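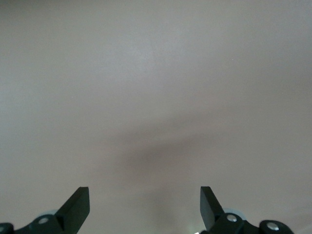
Figure 4-1. Wrist view with the gripper open over a bare surface.

4. Recording demonstrations

Use this section after the arm is mounted and the wrist camera is connected. It covers one recording session with the Rakena teaching handle and the Drondinano recorder. Training the model is in Section 6.

4.1 Check the wrist view

1. Turn on the arm and wait for the recorder to list it under Devices.

2. Open Live View and select Wrist.

3. Move the arm to the start position with the Home key. Keep your hands off the work surface while the arm is moving.

4. Open the gripper all the way. Both fingertips should show along the bottom of the view, with a gap between them, as in Figure 4-1. If only one fingertip shows, loosen the camera clamp, turn the camera until both are in view, and tighten the clamp again.

5. Look at the shadow between the fingers. A soft, blurry shadow is fine. If it has a hard edge, move or diffuse the nearest lamp.

6. Select Lock Exposure. The recorder will hold this setting until you end the session.

Note: Lock exposure over the bare surface, before you put any parts down. A bright part under the camera will make the whole session too dark.

CAUTION: Do not wipe the lens while the arm is powered. Press Stop first, and wait for the light on the base to turn amber.

4.2 Create a task

1. Select New Task and type a short name. Use the same name every time you record the task, including capital letters. The recorder treats "Place cup" and "place cup" as two tasks.

2. Type the instruction the model will be given, in one plain sentence. For example: Pick up the cup and set it on the tray.

3. Set the time limit. The default is 30 seconds, which suits most single pick-and-place tasks.

4. Set the target number of episodes. We suggest 400 for a task with one object and 1,000 for a task with several. You can stop before the target and continue another day.

4.3 Record an episode

1. Place the objects. Change their position and angle between episodes, and use the whole area the arm can reach.

2. Press Home. The arm returns to the start position and the gripper opens.

3. Press the green key on the teaching handle. Recording starts after two short beeps.

4. Guide the arm through the task at a steady pace. Avoid stopping in midair. If you need to think about the next move, discard the episode and start over.

5. Open the gripper at the end and lift clear of the object.

6. Press the green key again to stop.

7. Mark the episode Keep, Failed or Discard. Failed episodes are stored in their own folder and are left out of training unless you add them. Discarded episodes are deleted at once and cannot be recovered.

CAUTION: Keep your fingers away from the gripper linkages. They close with the fingers and can pinch.

Note: If you drop an object and pick it up again within the time limit, mark the episode Keep. Recoveries like this are useful to the model as long as they make up a small part of the set.

4.4 Idle clips

The recorder can also save short clips in which the gripper is open and there is nothing to pick up. Select Add Idle Clip from the task menu with the work surface clear. The arm stays at the start position for five seconds and the clip is saved with the label "no object." Record a few at the beginning of each session and a few more whenever the room light changes.

4.5 End the session

1. Select Review and play back the first and last episodes. Check that the wrist view has not shifted between them.

2. Select End Session. The recorder writes the files and releases the exposure lock.

3. Copy the session folder to your training computer. Do not rename the files inside it.

A full internal drive holds up to 2,595 episodes at the default time limit. When it is full, the recorder shows message 626 and the green key stops responding. Copy off and delete old sessions to clear the message.

If the wrist view freezes during an episode, discard the episode, unplug the camera cable at the recorder, and plug it back in. Repeat Section 4.1 before you continue.

Section revised Friday, May 16, 2025. Text by Corey Hapeta, checked by Murray Kingi, Sevellow Support.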